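The Ladle and Its Stand: A Small Gallery

By Minttu Oksanen
April

Every kitchen has a drawer that won't close, and in most of them the thing stopping it is a ladle. The handle sits too high, the bowl sits too deep, and the neck is bent at exactly the angle needed to catch on the underside of the counter. We've had one like that in Berik for as long as I've been cooking there. You open the drawer a crack, slide two fingers in, press down, and pull. Guests never get the hang of it and end up serving soup with a mug.

So for this month's page I went over to the utensil stand, a piece of furniture I used to file under "things my aunt owned." A pole, a base, a ring of hooks at the top, and whatever you cook with dangling from it in full view of the neighbors. Valtteri Kauppinen, who shares this page with me and owns 30 wooden spoons, has been campaigning for one since last spring. He says a ladle wants to hang. I have never heard a ladle express a preference, but I cleared a table and kept an open mind.

A few things I picked up while reading about them. The base matters more than the hooks. A light stand with one heavy ladle on it will lean toward the ladle like a dog toward a sandwich, and the cure is to hang something on the other side. Short hooks are fine for a handle with a generous hole and hopeless for anything on a loop of string. And a wood handle should be dry before it goes up, all the way to the end, or you'll be oiling it every 2 weeks and grumbling.

Pictures are below. Click through if your connection is up to it. 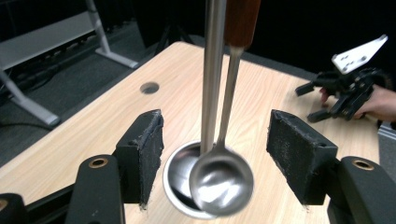
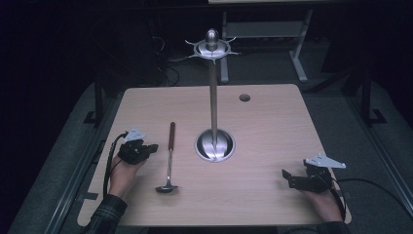
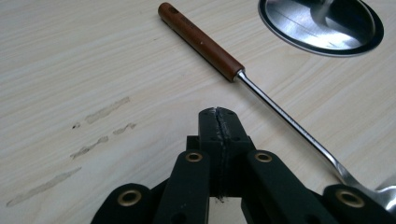 Reddish-brown wood at one end, bright steel at the other: the ladle hanging up (first), lying beside the stand (second), and stretched out on the pale tabletop, scuffs and all (third).

About those scuffs. I like a table with some gray on it, and I say so as a person who once spent an entire evening rubbing at one mark with baking soda and got a cleaner, shinier mark. If yours bother you, try a damp cloth first and a little dish soap second, and go with the grain. Anything with grit in it comes later, or preferably after you've moved out.

The steel is another matter. A polished bowl shows you every fingerprint you own, plus a good deal of the ceiling. Dry it with a soft towel straight from the sink and it will look respectable until someone picks it up. Valtteri buffs his. He has a cloth for it, and the cloth has its own hook, and I've decided not to ask any follow-up questions.

As for whether the stand beats the drawer, I'm still undecided. It takes up the spot where I like to put my coffee. On the other hand, the drawer in Berik would close, and I'd get to find out what's at the back of it. I suspect a second ladle.

If you hang yours, send me a picture and tell me which hook the ladle gets. Minttu says front. Valtteri says back left, and he's put it in writing.

More from the kitchen pages

- What lives at the back of the Fitzsimmons cupboard
- 30 wooden spoons and the man who defends them
- Mugs: hang, stack, or give up
- The Indomdale soup supper, in pictures
- Oiling a wood handle without oiling the floor

Contact the page | Copyright Flilness Kitchen Pages | Back to top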